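¿Merece la pena el kit de pinza Urnov con cámara de muñeca para un taller en casa?

jovmont_fan

Hola a todos. Llevo meses dándole vueltas a comprarme un brazo pequeño de sobremesa y por fin he encontrado uno de segunda mano, el Ilside, en muy buen estado. Viene pelado, sin pinza. He visto que Urnov vende un kit con dos dedos, cámara para la muñeca y el soporte, y que Ridgeway tiene otro más barato pero sin cámara. Mi idea es que ordene piezas ligeras por letra o por color, nada industrial. ¿Alguien tiene el de Urnov montado? Me interesa sobre todo si la cámara ve bien lo que hay entre los dedos o si estos tapan media mesa. Presupuesto: 200 euros, como mucho un poquito más.

tornillo_suelto

Yo compraría el de Ridgeway y le pegaría una webcam. Es lo que hice y tira.

marea_baja

¡Yo lo tengo y estoy encantada! Lo monté en una tarde (el manual está en inglés, pero los dibujos se entienden) y desde entonces no paro de inventarle tareas. Te cuento lo que he ido viendo, que tu duda de la cámara era también la mía.

Los dedos se ven, claro, entran por la parte de abajo y algo tapan. Pero las puntas son en cuña y dejan libre el hueco del centro, que es justo lo que te hace falta para apuntar. Yo practico con cubos de goma espuma con letras, que pesan poquísimo y no pasa nada si se caen.

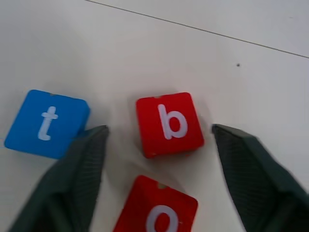 Vista desde la muñeca con la pinza abierta: la «b» roja entre las dos puntas y la «t» azul a la izquierda.

Fíjate en que el dedo izquierdo pisa un poco la esquina del cubo azul. Para leer la letra no molesta, pero si tu programa busca el contorno completo del cubo te conviene hacer la lectura desde más arriba y bajar después. También ayuda una mesa blanca y mate, con los colores vivos se separa todo de maravilla. Ojo con las juntas: una línea fina en el tablero puede despistar a un detector de bordes, yo recorto esa zona y listo.

Lo que menos me gusta es el cable de la cámara, demasiado corto para el Ilside. Tuve que comprar un alargador. Y en movimiento la imagen sale algo borrosa, así que mi rutina se para, hace la foto y luego sigue -- más lenta, sí, pero me da igual, ¡me quedo embobada mirándola!

Los dedos tienen la superficie texturada y con la espuma me apaño muy bien. Con piezas lisas y duras no te puedo decir, no lo he probado.

engranaje_azul

Depende de lo que quieras hacer. La respuesta de arriba está muy bien, solo añado que antes de pedirlo mires la brida de tu brazo. Hay 2 versiones del Ilside y los tornillos no coinciden. El adaptador se vende aparte, y con eso igual te pasas del presupuesto. Escribe a la tienda con el número de serie, a mí me contestaron enseguida.

Comentarios

jovmont_fan: ¡Mil gracias! Lo de parar antes de la foto no se me habría ocurrido. Voy a mirar la brida esta noche.

tornillo_suelto: La webcam también se ve borrosa en movimiento, por si sirve de consuelo.

pixel_y_medio: ¿Y la luz? A mí las sombras de la pinza me vuelven loco.

marea_baja: Con luz difusa se quedan muy suaves. Pon la lámpara apuntando al techo y prueba -- a mí me cambió la vida.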